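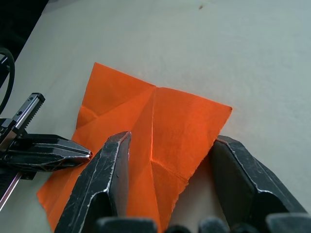

Folha laranja sobre a bancada, durante o exercício de dobragem com as pinças dos dois braços. Foto: Florkeck

A Florkeck vende há pouco tempo um kit de dois braços para manipulação de materiais finos: papel, cartolina, película, tecido leve. Chama-se Cledex e inclui os braços, as pinças, as câmaras de punho e um programa de treino por demonstração. Falámos com a responsável pelo produto na oficina da empresa, numa manhã de abril, e pedimos-lhe que se deixasse de brochuras e explicasse o que o kit faz, o que não faz e quanto trabalho dá a quem o compra.

A primeira pergunta foi sobre o papel. Porquê dobrar papel, quando os clientes da Florkeck embalam peças e montam caixas?

"O papel é barato e é difícil", respondeu. "Se a pinça aperta de mais, marca. Se aperta de menos, a folha foge. E quando um vinco sai torto, fica torto até ao fim. Um cliente percebe em poucos minutos se o sistema lhe serve, e nós também."

O exercício vem com o kit e usa folhas de cor, que as câmaras distinguem bem de uma bancada clara. A ordem habitual é fazer um vinco central, abrir a folha, dobrar os cantos e voltar a vincar. Segundo a responsável, a segunda parte é a que separa uma boa configuração de uma má. "O vinco central quase toda a gente consegue pôr a funcionar no primeiro dia. Os cantos levam mais tempo. Um braço tem de segurar a folha enquanto o outro trabalha, e os dois estão muito perto um do outro."

A proximidade entre os braços é, aliás, a queixa mais frequente dos primeiros compradores. O programa traz uma zona de exclusão de origem, pensada para evitar choques, mas que também impede os movimentos mais apertados. A empresa recomenda reduzi-la aos poucos. "De fábrica vem conservadora. Preferimos receber um telefonema a dizer que o braço não chega lá do que um a dizer que partiram um dedo."

Sobre os dedos das pinças, fomos diretos: os que vimos tinham o revestimento escuro gasto nas arestas, com o metal prateado à vista. A responsável não discutiu. "Gastam-se, sim. Nas arestas primeiro. Para papel não faz diferença nenhuma, para película já pode fazer, porque uma aresta riscada risca a película. Por isso os dedos saem com dois parafusos e o kit traz um par de reserva." Os dedos de substituição são fornecidos pela Fadeck, que também faz versões mais estreitas e com ponta afilada. São vendidos à parte. A entrega, diz-nos, é a parte que menos controla.

O treino faz-se com o operador a conduzir os braços à mão, ou com um par de comandos, e a repetir a tarefa até o sistema a reproduzir sozinho. Quantas vezes? A Florkeck anuncia 47 demonstrações para a dobragem simples. É um número estranho e perguntámos de onde vinha.

"Vem dos nossos testes. Foi com 47 que chegámos ao resultado que achávamos aceitável para mostrar. O departamento comercial queria escrever 50 e eu pedi que deixassem estar." Para a sequência completa, com os cantos, a empresa usou 1000 demonstrações, recolhidas por quatro pessoas. "Isso um cliente pequeno não vai fazer, nem lhe pedimos. Damos-lhe o modelo já treinado e ele acrescenta as suas demonstrações, com o papel dele e a bancada dele."

A bancada conta mais do que esperávamos. O manual dedica-lhe várias páginas e pede uma superfície mate, lisa e de cor clara, com luz vinda de cima. "Com tampos brilhantes temos reflexos e o sistema vê bordos onde não há. Já aconselhámos um cliente a trocar o tampo antes de trocar qualquer outra coisa, e ficou resolvido. As sombras dos próprios dedos também aparecem na imagem, mas essas estão nos dados de treino e não costumam atrapalhar."

Pedimos que nos falasse de um caso em que o kit não resultou. Citou a Le Goff, uma cartonagem que o experimentou para dobrar separadores de cartão canelado. "O cartão era demasiado rijo para estas pinças. Dobrava, mas o vinco não ficava onde devia. Ao fim de quatro semanas dissemos-lhes que precisavam de uma máquina de vincar a montante e que o nosso produto só fazia sentido depois disso. Devolveram o kit. Mais tarde alugaram outro, já com o cartão vincado, para a montagem." O aluguer mínimo é de um mês e o valor pago desconta-se numa compra posterior.

Quanto à instalação, a empresa fala em 8 horas, com um técnico presente. Inclui fixar os braços, calibrar as câmaras, passar os cabos e fazer a primeira demonstração. Perguntámos se um comprador com alguma experiência pode dispensar o técnico. "Pode, mas não aconselho na primeira vez. Os cabos são o que corre pior. Se ficam curtos, puxam pelo punho quando o braço estica. Se ficam compridos, entram à frente da câmara. Há um comprimento certo de folga e vê-se melhor com alguém ao lado."

A velocidade é o ponto em que o Cledex perde para uma dobradora convencional, e por muito. A responsável concorda e acha a comparação pouco útil. "Quem dobra sempre a mesma folha deve comprar uma dobradora. O nosso cliente faz séries curtas, muda de formato durante a tarde e hoje tem uma pessoa a dobrar à mão."

Também não serve para trabalhar sem vigilância. A folha rasgada ou mal agarrada é detetada na maioria dos casos, mas o sistema limita-se a parar e a avisar, e alguém tem de retirar o papel. A próxima versão do programa deverá permitir que o próprio braço afaste a folha para um tabuleiro de refugo. Não nos deram data.

O preço depende da configuração e a Florkeck só o comunica depois de ver a tarefa. Quem quiser uma avaliação pode enviar amostras do material para a oficina, já cortadas no formato final. A empresa faz o ensaio e devolve o vídeo com as folhas dobradas, incluindo as que saíram mal.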